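# Mattress surface cleaning, Pranwood unit

Sun 15 August

The bedroom at Pranwood, third in the set after Lirnesley and Zullora. Nermin Gezer wrote the cleaning notes and I have kept her wording where I could. The unit is furnished but not yet let. It has one bedroom, with the laundry stack in the same room, so lint and bed debris end up in one place and get handled in one pass.

The job covered on this page is dry removal of loose matter from the top of a bare mattress, before the protector goes on. Vacuuming is a separate page. The dry pass comes first because a quilted top holds crumbs and thread ends in the stitched channels, and a vacuum head with a flat sole rides over them.

Working order for the dry pass:

1. Strip the bed down to the quilting and take the bedding out of the room.
2. Pick off anything large by hand.
3. Brush along the channels with short strokes, working from the head toward the foot.
4. Collect at the near edge. Keep the pan flat on the fabric.
5. Empty the pan before moving to the next section.

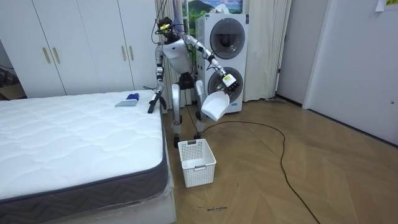

Brush and pan work at the bed, basket on the floor by the foot corner.

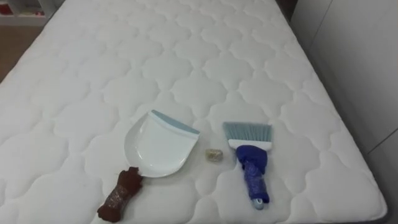 Pan, brush and one small crumpled item on the quilting.

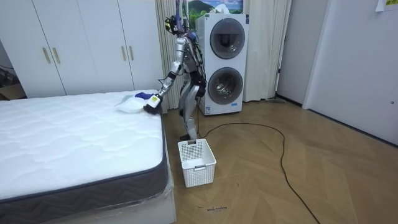
Bedside position, laundry stack to the right.

Pan selection took longer than it should have at Lirnesley, where we started with a rigid-lip model from the supply closet. A rigid lip bridges the high points of the quilting and leaves a gap at every channel, and fine debris goes straight under. The replacement needs a flexible strip along the front, and the white pan on the mattress at Pranwood has one, in pale blue rubber. Check the strip for nicks before use – a nick leaves a line of grit behind it on every stroke. The strip should be wiped with a damp cloth after each room and left to dry before the pan is hung up.

Brush stiffness is the other variable. Nermin tested two grades on the Zullora mattress in March and wrote off the stiffer one after it raised the nap along the stitch lines. The soft grade needs more strokes but did no damage she could find under a side light. Use the brush dry. Damp bristles press dust into the cover and the gray streaks that result are hard to lift without a wet extraction.

The quilting pattern decides the stroke direction. On a straight channel pattern you follow the channel. On a wavy or scalloped pattern there is no single line to follow, so work in overlapping short strokes at a shallow angle and go over each section a second time at right angles to the first. Tufted tops get a different method and are covered on the Ichikawa page.

Borders: leave the side band until the top is clean. A woven band sheds debris downward, so one vertical stroke is enough, followed by the floor. If there is still plastic wrap around the base, fold it down clear of the band first. Wrap carries a static charge and pulls lint back onto itself.

Floor: sweep last, from the wall toward the door. On a wood floor use the wide broom and keep the hand brush for the bed only. The two should be stored apart. At Lirnesley they shared a hook and we had floor grit on a clean cover the same afternoon.

Log entries for this room are filed under sheet 47. Dust weights for all 4 units will go on the summary page when the Ichikawa numbers are in.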